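December, late. Mollden room, second day on the box task.

Started at 8 with calibration. Left gripper fine on the first pass. Right gripper reported its marker pose with a steady offset along the approach axis, small but always the same sign, so it was the stored transform and not noise. Teodor Ciobanu had swapped the two files over when he renamed them. Swapped them back, repeated the check, residual went down to what I'd expect. Note to self: put the serial in the file header so the software can refuse the wrong one.

The task as written up for Awan: bring the box to the near half of the table, undo the latch, lift the lid, close it, put the box back. Two hands throughout. The picture frame stays on the table as a distractor and is moved between episodes. I argued for a second distractor and lost, which is fair, the schedule is tight.

Recorded 67 episodes before stopping. Of those I have marked 19 for rejection so far:

- tracking lost on one gripper for longer than the limit, mostly when the wrists cross
- latch opened with a knuckle and not the finger tip (mine, twice in a row, bad habit)
- start pose outside tolerance
- one where I simply forgot to close the lid

Tracking loss is the largest group. When I reach for the far side with the left hand and bring the right hand underneath, the head camera loses the right marker cube behind my own forearm. Elbows out helps. It also makes the motion slower and less like what we want the arms to copy, so I would sooner fix it in the layout.

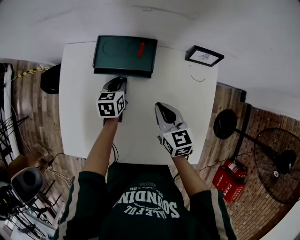
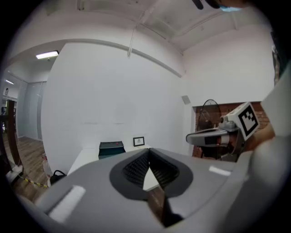 Tried moving the start position of the box a hand's width closer. Fewer crossings, but then the lid opens into the space where the other gripper is waiting and I have to back off first. The policy will learn the backing off as if it were part of the job. Put the box back where it was and changed the order instead: right hand holds the box steady before the left goes anywhere near the latch. That removed most of the crossing and I think the later episodes are cleaner for it. Will know once the reprojection check has run.

Compared with the remote-control sessions at Noltberg last month, this is much quicker per episode and much harder on the wrists. With the leader arms I could feel when I was asking for something the follower could not do, as it lagged and I slowed down. With the grippers in my hands nothing stops me making a motion that no arm on our mount can reach. Teodor's reach filter catches it afterwards, which means I find out I have wasted an episode after I have recorded it. I have asked for a beep. He says the filter takes nearly 2 seconds per pass and would need to be rewritten to run live. Not before Skoruncombe, in other words.

Latch forces: still no measurement. The finger opening gives width only, so in the data a firm press and a light touch look the same once the pads have closed. Suspect this is why the first policy pushed the box across the table when it tried the latch. Will try a few episodes with the steadying hand kept on until the latch is fully open and label them separately.

Cables need a better route. They pull slightly when I turn my hands inwards, enough that I correct for it without thinking, and the correction goes into the data.

Backup started before I left, both drives. Right thumb sore. Tomorrow: finish review of the rejects, rerun calibration before touching anything, ask Teodor for the header change.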